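Daylight and Wall Color in a Small Study Room
Project report, Interior Environments II
Josefien Van der Linden and Sadao Takeda
Advisor: Leonor Leitão
Submitted July 10, 2022

1. Purpose

The project tested how much the color of one wall changes the light level at a desk in a small room with a single window. The question came from a renovation plan for the Aduvdale student residence, where the residents had asked for darker colors and the building office wanted to keep electric lighting use low. We were asked to give a number that could go into the plan.

2. Method

We built a cardboard room at a scale of 1:7 with a removable wall on the side next to the window. Three wall panels were painted: matte white, pale gray, and dark red. The floor, ceiling, and remaining walls stayed the same for all runs. A light sensor was fixed at desk height, at the point farthest from the window, and a second sensor was placed outside the opening as a reference. Each panel was measured 13 times under an overcast sky. Readings were taken only when the outside sensor had been steady for a full minute.

The indoor reading was divided by the outdoor reading to give a daylight ratio. This removes most of the effect of changing cloud cover. It does not remove the effect of direct sun, so all runs with visible shadows were thrown out and repeated.

The target was 300 lux at the desk, taken from the project brief. We did not check whether this is the right target for screen work.

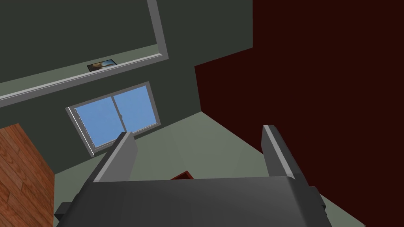 Wall reflectance was the hardest input to get right. Paint labels give a value for a flat sample in good light, and the value on a brushed cardboard panel is lower. We measured each panel against a white reference card and used our own values in the calculation. A dark red wall like the one on the right, next to a pale gray-green floor, leaves the floor to do much of the reflecting, and a calculation that uses one average value for the whole room hides this. We therefore entered each surface separately. Maricruz Escobedo checked the spreadsheet and found an error in the ceiling area, which was corrected before the final runs.

3. Results

The white panel gave the highest ratio in every set. The pale gray panel was close behind it, and in two sets the difference was within the error of the sensor. The dark red panel was clearly lower. With that panel in place, the far desk position fell below the target on a typical overcast afternoon. Moving the sensor toward the window by the scaled width of one desk brought it back above the target.

4. Sources of error

The cardboard joints leaked light along the ceiling edge until they were taped. The first set of readings was made before taping and is not included. The window opening had no glass, so all ratios are higher than they would be in a real room. Furniture was left out. No measurements were made in December, when the residence would need the light most.

5. Recommendation

Dark red can be used on the side wall if the desk stands in the half of the room nearest the window. Where the desk has to stay at the back, pale gray should be used. The panels and the raw readings are stored in the model shop under the project name Flindaleo.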